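Laundry basket

A laundry basket is an open or lidded container used to hold and carry clothing, bedding and towels before and after washing. It is found in most homes that do their own laundry, and in dormitories, hotels, care homes and self-service laundries. The term overlaps with "hamper," which in American usage usually means a taller container, often with a lid, that stays in a bedroom or bathroom and collects worn clothes. A basket in the narrower sense is low, wide and meant to be carried.

Materials and construction

Early laundry baskets were woven from willow, split oak, rush or cane, depending on what grew locally. Wicker baskets are light and let air pass through, but broken ends can snag fine cloth, and many were lined with cotton for this reason. Wire baskets with a coated finish became common in commercial laundries, where they were often mounted on wheels.

Molded plastic is now the usual material for household use. The walls are generally pierced with slots, holes or a lattice. The openings reduce weight and allow damp cloth to air. Handles may be formed as slots cut through the rim, as separate grips, or as flexible loops on softer tubs. Collapsible models, with folding walls of rubber or fabric, are sold for small apartments.

Shape varies with purpose. Round baskets are simple to mold and stack. Rectangular and square baskets fit more easily on shelves and on top of machines. Some oblong baskets are curved on one side so that they can be held against the hip.

Use with front-loading machines

The front-loading washing machine places its door low on the front of the cabinet, and this has affected where baskets are kept during loading and unloading. A basket set on the floor directly below the door catches dropped items but requires the user to bend for every piece. A raised basket, placed on a stool, chair or low table beside the machine, shortens the reach at one end of the task. The surface should be level and wide enough to support the base, and the basket should stand clear of the swing of the door.

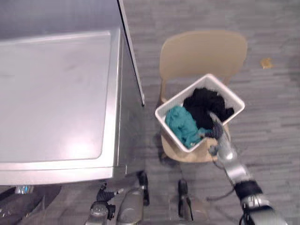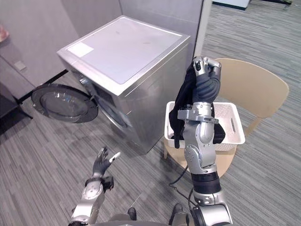 A white plastic laundry basket on a chair beside a washing machine. The machine's round door is open in the second view.

Household guides differ on the best arrangement. Faith Owino, in a manual written for the Tiltstead housing program, advises that the basket be placed on the side away from the door hinge - a layout she calls "the open side" - so that clothes do not have to be passed around the door. Sreekumar Arumugam, writing in the program's later edition, accepts this for narrow rooms but gives more weight to the height of the basket, which he recommends setting near the waist of the person doing the work.

Sorting

Clothes are commonly sorted before washing by color, fabric and degree of soiling. Dark garments are kept apart from whites, and new items in strong colors are washed separately the first few times. Where only one basket is available, the load may be sorted as it is taken out, with each item checked for closed zippers, full pockets and care labels. Divided baskets and multi-bag sorters do the same work in advance.

The same basket is often used for both soiled and clean laundry. Most guides recommend either keeping two baskets or wiping the container between uses, particularly after it has held wet towels or sports clothing.

Study and collection

The Koso Museum of Household Goods holds 1,964 objects connected with washing and drying, of which 200 are baskets. The oldest pieces are willow. The largest single group consists of molded plastic baskets from the Naveo range, given by the Trevor family - including several with the original paper labels still attached to the rim. The museum's printed catalog lists the baskets by shape first and by material second, an order that has been followed by some smaller collections.

Care

Plastic baskets are cleaned with warm water and mild soap. Prolonged sunlight makes some plastics brittle, and cracks usually appear first at the handles. Wicker should be dusted with a soft brush and kept away from standing water. Fabric liners are removed and washed with the household load.

See also: clothesline, clothespin, hamper, laundry room, washing machine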